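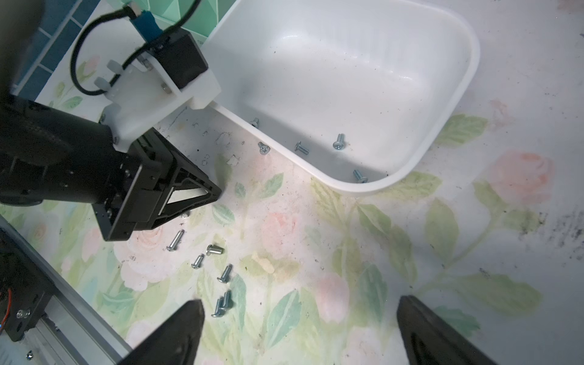
Setting up the Pondport receiver for your parish livestream

I put this section together after our own church got its Pondport going, so it follows the order I'd use if I had to do it all again (and I did have to, in October, when we moved everything to the choir loft!). You'll want the receiver, its power cord, a network cable and the sound feed from your mixer.

1. Pick a spot within reach of an outlet and away from the candles. Warm air and wax are no friends to a fan vent.

2. Run the network cable from the Pondport to your router. Wi-Fi works too, but ours dropped out on a full Easter morning and I've been a cable person ever since.

3. Plug the mixer's output into the port marked Line In.

Caution: turn the mixer all the way down first. The thump through the speakers is really something.

4. Switch on and wait for 3 green lights. If the last one keeps blinking, unplug the network cable, count to ten and plug it back in.

5. Open the setup page, type in the name of your parish and choose Worship Service as the stream type. It evens out the jump between a quiet reader and a full organ, and I love it.

Note: hymns may be under copyright even when you sing them yourselves. Check your streaming license before you go live, and keep the number handy for the description box.

6. Do a private test of at least four minutes, with somebody reading at the lectern and somebody else listening at home on a phone.

For recording a Mass to post later, go on to the next section.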